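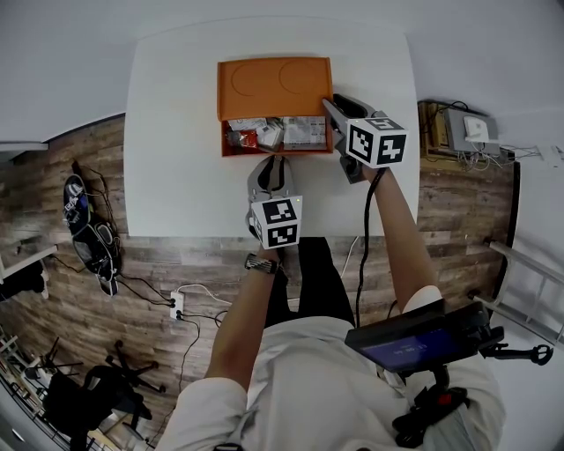
Figure 4. Box task with the lid open. Right gripper at the side of the box, left gripper in front.

4.2 Packing and tidying small boxes

Urkell rates this chore as "assisted." The arm can repeat it on a clear table, but a person must stay within reach of the stop button. Mixed packets are still hard for it, and soft ones are harder than cartons.

1. Clear the table except for the box and its contents.
2. Open the lid until it lies flat.
3. Check that the marker cubes on both hand-held grippers are clean and uncovered.
4. Run the gripper cable down to the floor on your own side of the table.
5. Start recording. Move one item at a time and pause between items.
6. Stop after 30 minutes and save the session.

Note: Record at least 80 runs before you load the task onto the arm. With fewer, expect it to miss thin packets or push them into a corner.

Note: Closing the lid is a separate task — see 4.3. Do not record the two together.

Caution: Keep feet and chair wheels off the cables. A pulled cable can shift the gripper and spoil the run.

Caution: Do not leave the arm to pack glass, blades or medicine. It cannot tell these from other small items.

If the arm stops with error 11, lift the item out by hand and press Resume.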